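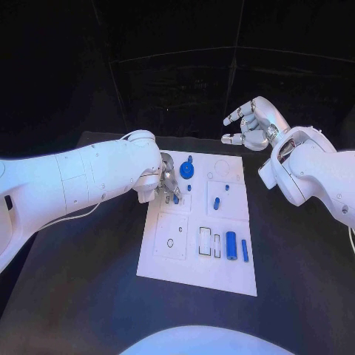 Unit 4 handout: the peg board, and how to lay out a job you can repeat

OK, so this is the write-up I promised for the assembly board unit. Thu 24 October is the session it goes with, and if you missed it you can get most of what you need from these pages plus an hour with a board. I've kept it in the order I talk, so it wanders a bit.

Why we spend a whole session on pegs

I love this board! It's a plain white sheet on a dark tabletop with blue parts and printed outlines, and people look at it and think it's a toddler's puzzle. Then they try to write down what "put the peg in" means and fill two pages. Peg-in-hole is the oldest exercise in assembly work, and almost everything you'll meet at Kollside in November (the site visit, yes, it's still on) comes down to some version of it.

Know your parts before you touch anything

Here are the names I use, and please use them in your reports too, because last term I was reading about "the blue thingy" from six different groups.

The wheel is the wide round part near the top center, with a short post on it. I call the post the handle – I know, it's a post.
The pegs come small and smaller. The lone peg stands by itself on the white surface just below the wheel.
The plates are the slightly raised squares. Pegs stand on those too, so check which plate you're talking about.
The big circle, toward the upper right, is an outline with a smaller circle on each side of it. Call those the left small circle and the right small circle and we'll all get along.

Writing the move list

A move list is one line per move, and each line has a part, a start and an end. "Lone peg, from home, to right of board" is a fine line. "Tidy up pegs" will get a note from me in the margin.

Split your lines wherever the grip changes. Coming down over a peg, closing on it, lifting it and carrying it sideways are four lines, and most of you will write one. Watch where the peg is upright and where it's allowed to tilt. I like it kept upright the whole way, even off the board, as you can see in the next picture with the small peg held just off the right side, level with the middle row.
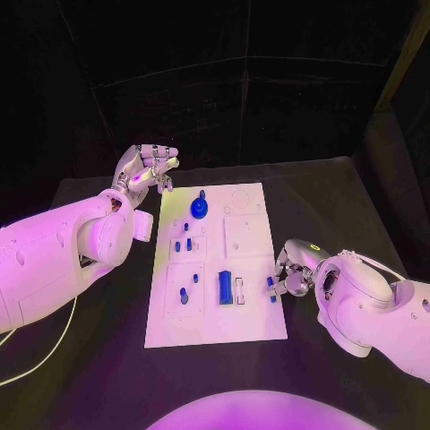 For your report

Use the Jornenstead template (the short one). I want your move list, a sketch of the board with your part names on it, and one paragraph on the move that gave you the most grief. Keep the whole thing under 2000 words. If you run over 35 lines in the move list you're probably describing your elbow, so go back and merge a few.

Reading is Pelupessy, chapter 2, and the Drallier worksheet if you want extra practice with tolerances. Skip the appendix.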